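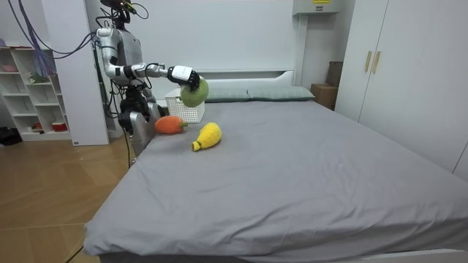 Military control of the Trekport–Bresteo line

railpen_maes
18 February 2019

Good evening to all. I am writing a short text about the railway between Trekport and Bresteo in the years of the war, for the yearly booklet of our local history group in Maes. English is not my first language, so please excuse my mistakes.

My question is when the army took control of the line. The booklet from the museum in Nastoten says that the whole railway was "seized" in December of the first winter. But I have a copy of the company's timetable for the next spring, and it is printed with the name of the company, with normal prices for passengers. Can a railway be seized and still sell tickets under its own name?

oldsleeper
Yes, easily. Control and ownership are two things. The army could decide which trains had priority and leave the ticket office as it was. I would not use the word "seized" in your text.

Bresteo_Junction
I disagree a little with oldsleeper. On the Bresteo side the engine shed was fully under military orders from December. The men were paid by the army, and the station master had to ask an officer before he could move a wagon. If this is not "seized", then I do not know what the word is for.

oldsleeper
One shed is not a line. Between Maes and Trekport there were still company trains every day, four in each direction. After Maes it fell to two. I have the working timetable, the one for staff, not the one for the public.

railpen_maes
Thank you both. oldsleeper, is there a date on the staff timetable? Mine has only the season.

oldsleeper
No date, the cover is missing. From the paper and the type I would say the same spring as yours, but I cannot prove it.

quietfirebox
Excuse me that I enter the discussion with another point. The museum booklet also says that 2000 men were moved from Trekport to the front in one night. I have never believed this. The line was single track with one passing place, at Maes, and the climb after Maes was so steep that a train of more than eight carriages needed a second engine. How many engines did they have?

Bresteo_Junction
The company list gives 20 engines before the war, but that is with the small ones for the harbour. For the climb you can use perhaps half of them.

My grandfather's family always told that the soldiers walked the last part, from Maes. Then the number is possible, I think. The trains could go back to Trekport at once and load again.

quietfirebox
Family stories are nice but I would like to see an order or a telegram. With one passing place you must wait for the empty train to come down before the next can go up.

Bresteo_Junction
But if they stop at Maes, nothing has to come down the climb. Please read again what I wrote.

quietfirebox
You are right, I read too quickly. In that case the slow part is the loading at Trekport. I still doubt "one night". I would write "in a short time" and give the booklet as the source.

railpen_maes
This is very useful. I did not know that they walked. There is an old road beside the track here in Maes which the people call the soldiers' road, and I always thought it was from an earlier war.

For the first question I have now written: "From December the army directed the traffic, while the company continued to run the passenger service." Is it acceptable for both sides?

oldsleeper
For me, yes.

Bresteo_Junction
Only if you add that in Bresteo the shed and the yard were directly under the army – otherwise it is a Trekport view of the matter, as usual.

railpen_maes
I will add it. Does somebody know if the telegraph office in Nastoten kept its message books? I have asked the museum by letter but they did not answer yet.

quietfirebox
Some of them are in the town archive, not in the museum. Ask for the boxes of the post office, because the telegraph was put together with it later. The handwriting is terrible, so take a magnifying glass with you.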